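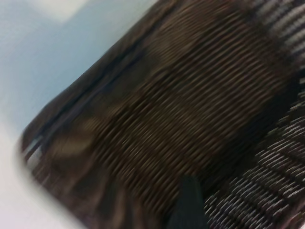 Brown woven mesh against the pale blue wall, at close range.

December 9, 2020

The autumn term of the Wirkby Robotics Club has now closed, and I set out in this post a short account of the work for members, parents and colleagues who follow these pages.

Members spent the greater part of the term on the handling of woven and flexible goods. Earlier groups had worked with blocks and cartons, which hold their shape when gripped. A mesh does not, and the written plans drawn up in October had to be revised more than once as a result. The club was divided into two teams, Olleck and Vurska, and each was responsible for its own grasping routine and its own logbook. Both teams used the same wrist camera and the same set of objects.

Over ten weeks the teams entered 1,332 attempts in the logbooks. Vurska favoured a slow approach along the bound edge of the material. Olleck preferred to come down on the middle of the weave, and changed to the edge in the final fortnight after a long discussion of the results. I was pleased that the decision was made by the pupils themselves and that the reasons were properly written up.

Motion blur remains a difficulty. When the arm travels quickly, the strands run together into bands and the software has little to work with. Jummai Anozie, who leads the Vurska team, has proposed a brief pause before each grasp, and her note on the subject will be circulated to all 26 members before the new term begins.

The Edet Cup rules have been received and call for three unfamiliar objects, at least one of them soft. Entry forms should be returned to me in the first week of term. Members are also asked to bring back any borrowed cables and to label their logbooks clearly on the front cover.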